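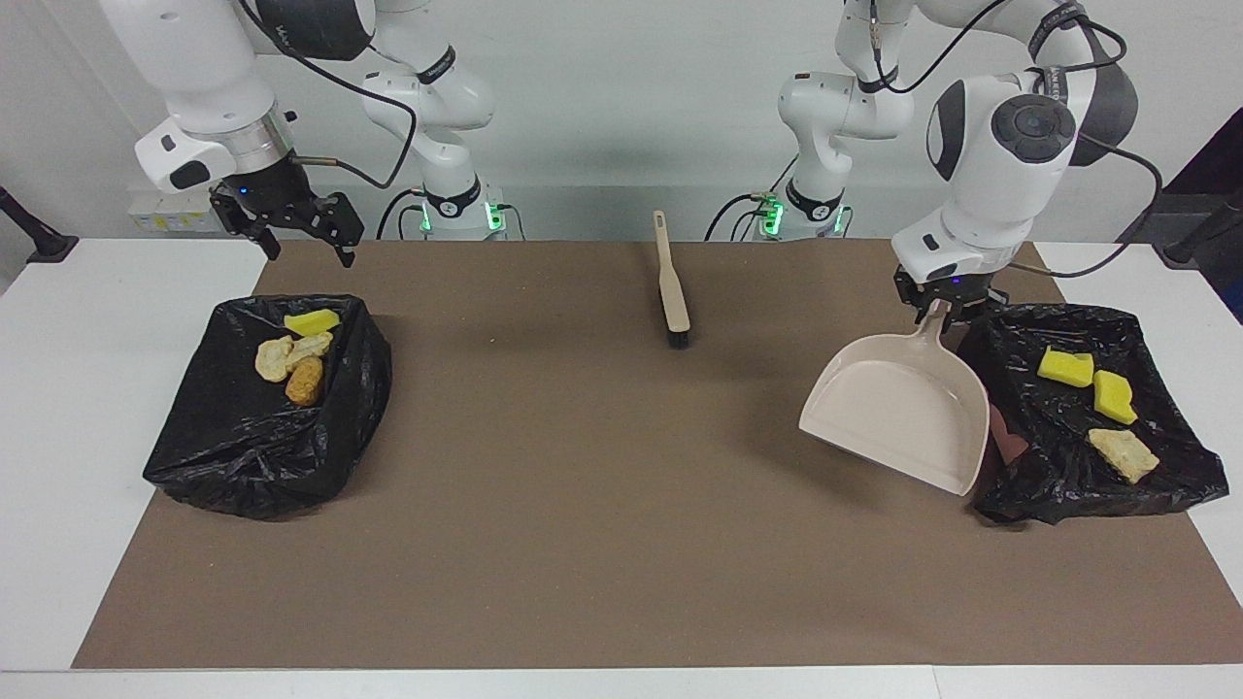 Brown paper on the long table, Solberg mill open day, 9/22/24

So we finally made it to the paper mill at Gurnport! I've been going on about it since July, when my sister-in-law brought back a roll of their wrapping paper and I refused to let anyone cut it. It's 241 km from our place and we left far too early, which meant we were parked up eating servo pies on the foreshore well before the gates opened. No regrets, the pies were excellent.

Entry was five dollars and kids were free. You get a sticker and a pair of earplugs and you're sent off in groups, and our group was mostly retired couples who knew heaps more about pulp than I did. The first stop is the yard where all the old cardboard comes in, stacked in bales well over my head. It smells like a wet library. My husband thought it was awful, I quite liked it.

Then you go through to the pulper, basically a giant blender (sorry to the guide, who winced when I said that), and on to the machine itself. They call it the Grudance after the company that built it, and it is LOUD. Porridgey grey water goes in one end and warm brown paper comes off the other, and you just stand there with your mouth open. The sheet runs off at 673 metres a minute. One of the kids asked what happens if it rips and the guide said "swearing", so that got a good laugh.

My favourite bit was the sample room, where they let you feel all the different weights. There's a thin one for bakeries, a medium one for wrapping, and a heavy stiff one called Rololent that they sell to picture framers and people who move pianos. I came home with two rolls of the medium and one of the Rololent, and I have no piano. It's a lovely colour though, a bit like milky tea.

There was a handmade paper session after lunch as well, with mesh screens and tubs of pulp. Mine had a hole in it and a thumbprint, and I'm framing it anyway. Wear old shoes for that part, the floor was awash and my good canvas ones are still drying on the back step.

A few grumbles. The sausage sizzle ran out before one o'clock, the shop only had a single till going, and parking is a paddock with a very soft corner (ask me how I know). There's a visitor book by the exit and I was signature 3,412, so plenty of others have found the place before me.

We drove home along the coast road with the rolls sticking out between the front seats. Next time I want to get there for the first tour and do the riverside walk too, because we ran out of daylight.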